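Reader and Writer Help Forum
Topic: Series order, editions and continuity
Status: Open - 3 replies

Chambi series: should the prequel novella be read before book one?

Posted by Jhosep Quispe

I am preparing a reading list for an adult fantasy group that meets at our branch library, and I would be grateful for guidance on the Chambi books. The omnibus published by Kuletti places the prequel novella, The Salt Wardens, at the front. The separate paperbacks list it after the second novel. The two orders cannot both be what the author intended, and the publisher's page does not address the matter.

My concern is that the novella names the traitor at the river court in its opening chapter. Several members of the group have not read any of the books and would prefer to meet that surprise where it was first placed. I would also like to know whether the text of the novella is the same in both editions. The omnibus runs to 3066 pages in the electronic version, and I have not been able to compare them line by line.

The group begins in August, and copies must be requested in advance.

Reply from kestrel_shelf (Moderator)

Members are advised to follow the order of first publication: book one, book two, The Salt Wardens, then books three and four. The novella was written after the second novel and assumes that the reader already knows who holds the river court and why the wardens were dismissed. A reader who begins with it will lose the effect of the final chapters of book two, which depend on the traitor's name being withheld.

With regard to the text, the two editions are not identical. The version in the omnibus was revised and is 900 words longer. The added passage is a conversation between Ilvane and her uncle on the night before the crossing. It has no bearing on the plot of the later books, although it does correct an error concerning the age of the younger brother. The paperback gives his age as twelve on one page and fourteen on another.

If your group will be using the omnibus, please instruct members to turn first to page 108 of the electronic edition, where book one begins. The front matter and the novella occupy the pages before it. Page numbers may differ if the text size has been changed, and the table of contents is the safer guide in that case.

Please note that discussion of the fourth book must be placed under a spoiler heading, in keeping with the rules of this section.

Reply from Dostex

Prequel first. I read it that way and had no trouble with it. The name in the first chapter meant nothing to me at the time and I had forgotten it by the middle of book one.

Reply from marrow_and_vine

I would support the moderator's recommendation, with one reservation. Readers who find the first novel slow, and there are many, may be better served by starting with the novella. It is short, the crossing is the best set piece in the series, and it introduces the wardens without the long court genealogy. In a group of mixed experience this may be worth offering as a second choice - provided that members are told in advance what it gives away.

I would also draw attention to the map. The paperback of book two prints the northern coast incorrectly, with Jekidell on the wrong side of the strait, and the march in part three is difficult to follow as a result. The omnibus map is correct. If your library holds only the paperbacks, one copy of the omnibus kept at the table would be sufficient.

The short story issued with the limited printing of 2000 copies is not required reading. It concerns a minor character and has not been reprinted. Requests for scanned copies are not permitted on this site.

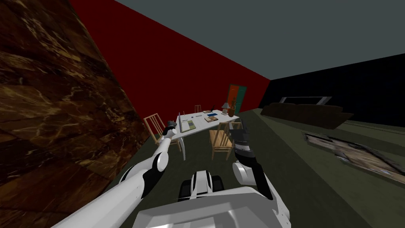
Green book on a white table, simulated room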